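Motimel (robot)

Motimel is a small plant-handling robot arm built by members of the Zusard shared workshop. It was designed to pick up single cuttings and young grafted plants by the stem, turn them, and set them down in a holder or tray without crushing them. The arm is a bench-top machine with six joints, a two-finger gripper and a small camera at the wrist. Most of its structural parts were made in the workshop on hobby-grade 3D printers. The design files were released in stages, and several copies have been built by people outside the original group.

The name is used for both the arm and the project as a whole. Members of the workshop also use "the Motimel" for the bench it is bolted to.

Contents
1 Background
2 Design
2.1 Arm
2.2 Gripper
2.3 Camera
2.4 Software
3 Construction
4 Use with plants
5 Versions
6 Cost
7 Reception
8 Known problems
9 See also

Background

Zusard began as a woodworking and bicycle repair space and added an electronics room after a neighboring tenant moved out. The first talks about a plant robot took place there in February, when Gangadharan Chacko, a home gardener who grafts eggplant and tomato, asked other members for help with a clamp that could hold a stem while he worked on it with both hands. His first request was for a fixed clamp on a post. Issa Akl, who had already built two printed arms from published plans, suggested putting the clamp on an arm so that the plant could be turned to face the person working on it.

A trial was made with one of Akl's older arms. It could lift a cutting, but its joints had enough play that the tip of the plant swung when the arm stopped. The group decided to design a new arm with a shorter reach and stiffer joints. Jarlath Mac Carthaigh drew most of the mechanical parts, and Meenakshi Thampi wrote the control software. Emmanuel Magesa joined after the first prototype and took over the wiring.

Design

Arm

The arm has six rotating joints and a reach of 50 centimeters from the center of the base to the fingertips. The first three joints use stepper motors with belt reductions. The three wrist joints use hobby servos with metal gears. The base is a steel plate bolted through the bench top, and the two main links are square aluminum tube with printed end fittings.

Early drawings called for fully printed links. These were dropped after a test link bent slightly during a warm afternoon and stayed bent. The aluminum tube was offcut stock from the workshop's own rack, and its size set the width of nearly every other part.

The belts are tensioned by sliding the motors in slots. Mac Carthaigh's notes say this is the part of the design he would change first, as the elbow motor can only be reached with the arm folded and one cover off.

Gripper

The gripper has two black fingers that taper toward the tips. They are driven by one servo through a pair of meshed gears, so both move the same distance. The inside faces are flat. The tips are narrow so that they can hold a short length of bare stem below a leaf joint without touching the leaves.

Several sets of fingers were made before the current shape was settled on. The first set had foam pads, which held soft stems well but trapped sap and had to be thrown out after a few sessions. A second set had a V-shaped notch. It centered round stems but would not hold thin ones at all. The present fingers are plain, and the grip force is limited in software by watching the current drawn by the servo.

The gap at full opening is 89 millimeters. This is far wider than any stem the robot is used on, and was chosen so that the same gripper could lift small pots.

Camera

A small color camera is mounted at the wrist and looks along the fingers. It moves with the gripper, so the fingertips always appear in the same part of the picture and the held plant appears beyond them. The builders considered a second camera on a post beside the bench but left it out of the released design. Several people who copied the arm have added one.

Lighting proved to be more trouble than the camera. The electronics room has one window, and in late afternoon the automatic exposure changed enough to upset the software that looks for stems. The fix was a white backdrop behind the work area and a fixed exposure setting.
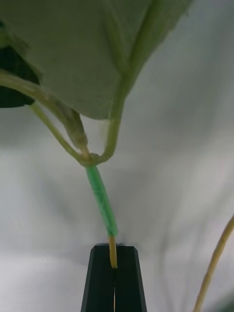
Software

The control program runs on a single-board computer under the bench and is written mostly in Python. Motor timing is handled by a separate microcontroller. The two are joined by a serial cable, which was replaced with a shielded one after motor noise caused dropped messages.

There are three modes of operation. In hand mode, the user moves the arm with a game controller. In taught mode, the user guides the arm to a series of positions, saves them, and plays them back. In assisted mode, the software finds a stem in the camera picture and lines the gripper up with it, then waits for the user to press a button before closing. Thampi has said in the project notes that a mode without the button was written but never released, and that she did not trust it with plants that belonged to other people.

The part of the program called Etum handles the camera. It was trained on 1,907 pictures taken at the workshop, sorted by hand over one winter. The pictures show a small number of plant types, and the notes warn that stems of other kinds may not be found.

Construction

The released plans list 106 printed parts, counting left and right versions separately. The larger parts take most of a day each on an ordinary printer. PETG is recommended for the body and a carbon-filled nylon for the finger carriers, although builders have reported good results with PETG throughout.

Other parts are standard. The bearings are common skate sizes, the belts are sold for 3D printers, and the screws are metric machine screws in three lengths. The build guide asks for a drill press, a set of taps, a soldering iron and a vise. It does not call for a lathe or a mill.

Assembly starts at the base and works outward. The guide suggests testing each joint under power before adding the next one — a step that was added after Akl had to take down a finished arm to reverse one motor connector in the shoulder. Wiring runs inside the main links and outside the wrist, where it is held by a spiral wrap. Magesa's wiring diagram is regarded by users as the clearest part of the documents, and it has been borrowed for other arms.

Setup after assembly takes an evening. Each joint is driven to a hard stop, the stop is recorded as a reference, and the fingertips are then touched to four pins in a printed plate. The program works out the remaining errors from those touches.

Use with plants

The arm's main job at Zusard is holding plants while a person works on them. A cutting is gripped near the cut end and lifted clear of the bench, and the wrist is turned until the joint or bud faces the user. Wrapping a graft with tape is the usual task. Chacko uses a stretchy grafting tape and prefers to have the plant held below the wrap, with the leaves free above it.

The robot is also used to place cuttings into trays of damp mix. A hole is made first with a dowel held in the gripper, and the cutting is then lowered into it. Soft cuttings sometimes fold at this stage.

Practice stems are used for teaching new members. Dried stalks are kept in a jar beside the bench for this, and new users are asked to move ten of them from one rack to another before handling a live plant.

Versions

The first arm, later called version A, had printed links and was taken apart for its motors. Version B introduced the aluminum links and is the arm still in use at the workshop. Version C has the same layout with a lighter wrist and a quick-change mount for the fingers. It was drawn by Mac Carthaigh with changes sent in by outside builders.

A shortened model named Grecu was made for use on a kitchen table. It has four joints and clamps to the table edge in place of the bolted base. It cannot turn a plant as freely, but it packs into a toolbox. The Grecu plans share the gripper and camera mount with the full-size arm.

Cost

The builders did not keep a full record of spending on the first two versions, much of which used parts already on hand. For version C, the motors and servos are the largest expense, followed by the power supply and the single-board computer. Printing material is a small share of the total. The guide lists substitute parts where prices vary between countries.

Reception

Interest in the project came first from robot hobbyists and later from gardeners. Builders have praised the gripper and the wiring documents. Complaints have centered on the elbow cover and on the length of the setup process. One group adapted the arm to hold seedlings for photography, and another replaced the fingers with a soft loop for picking small peppers.

Known problems

Belt stretch. The shoulder belt loosens during the first weeks of use and should be checked before each session.

Servo heat. The gripper servo gets hot if it holds a stem for a long time. The software lowers the holding force after two minutes, and a thin stem may slip when this happens.

Loss of position. The arm has no brakes. If power is cut, it sinks slowly onto the bench, and the setup touches must be repeated.

Leaf cover. A large leaf hanging in front of the camera can hide the stem. Assisted mode then stops and returns control to the user.

See also

Grafting clip
Open-source hardware
Robot end effector
Stepper motor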